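Beans on One Plate, Pod on the Other

May 31, 2026

The woman who sorts out the coffee at Cura would like it known that she did not apply for the job. She was hired to do the accounts. The kitchen came along later, the way a cold does, and she has had it for 4 years.

We met at the counter, where she had promised to explain why a small office should need two entirely separate ways of making a hot drink. "You'll be sorry you asked," she said, and got out the beans. 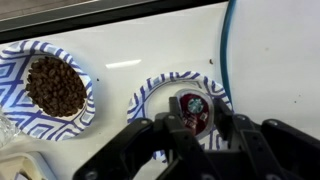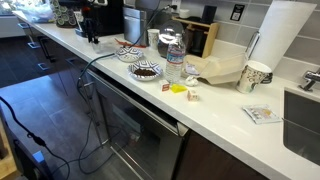

The two sides of the argument: whole beans and a Starbucks pod, and the long white counter at Cura where it gets argued.

Cura repairs and recovers chairs, mostly for restaurants, and its people divide neatly between those who start early and those who start late. The early ones drink beans. The late ones drink pods. She drinks tea, and considers this her chief qualification.

"If I drank coffee I'd have to be on a side," she said. "I'd be no use. I'd be hiding the good stuff like the rest of them."

The beans come from Iltness, a roaster two streets over with a bell on the door and no visible sense of urgency. The pods come from wherever they're cheapest that month. There is a carousel of them at the back of the counter, with green-patterned lids, and she regards it with the affection other people keep for a dripping tap.

"It spins. Grown adults stand there and spin it. They know what's on it. They filled it."

Last year, for reasons that had to do with a budget meeting and a bad mood, she added up the pods. The office had gone through 1,355 in twelve months. She wrote the figure on a piece of paper and taped it up by the sink, expecting shame.

"They were proud of it," she said. "Somebody asked if we could get to 3,000."

So she proposed a tasting. The rules were simple and she made them up on the spot: a cup from the beans, a cup from a pod, no peeking, write down which one you liked. The result was a narrow win for the beans and a month of complaints about the mugs, which the pod drinkers felt had given the game away.

I asked which mugs.

"Any of them. They're all different. We've got the one with the flowers on it, which everybody wants, and then we've got the others."

The mug with the flowers was out that day, a white one with muted greens and browns and yellows and a dark handle. She moved it back from the edge twice while we talked. It came from Klinhom, a homewares shop that closed a while ago, so there won't be another. I got the impression that its eventual breakage has already been discussed, and a suspect chosen.

The blue-and-white pattern was her doing too. She likes diamonds and zigzags, and she likes things on a kitchen counter to look as though they were picked by the same person. "It's the one thing in here that matches," she said. "Let me have it."

The rest of the counter does as it pleases. There was a water bottle, partly full. There was an open takeout box, and near it a few small odds and ends, among them a flat yellow sponge. I asked whether there was a system.

"There's a system at five o'clock," she said. "I put my coat on, I look at it, I take my coat off again."

She does have firm views, and she gave them to me in no special order. Paper towels should stand up, because a roll lying down will end up in the sink. A packet with nothing written on it in marker belongs to whoever finds it. Beans should be bought in small bags, however much the big bag saves. The coffee maker gets cleaned when she says so, and she says so more often than anyone would like.

Her real ambition is a grinder that can be used during a phone call. Hikham, the supplier that sells them everything from staples to hand soap, has quoted a price she describes as "a chair." She means a finished one, with arms.

"I did the sum. We'd have to skip 4,000 pods to pay for it. So that's three years without pods, and in that time I'd be murdered."

The plan for June is another tasting, this time with decaf slipped in on both sides and not announced. She asked me to keep that quiet until it was over. I said the piece would probably run first, and she thought about it for a while, looking at the carousel.

"Oh, they won't read it," she said. "It's got no pictures of chairs."

She offered me a cup before I left. I asked for beans, and from somewhere down the hall a voice said, "Typical."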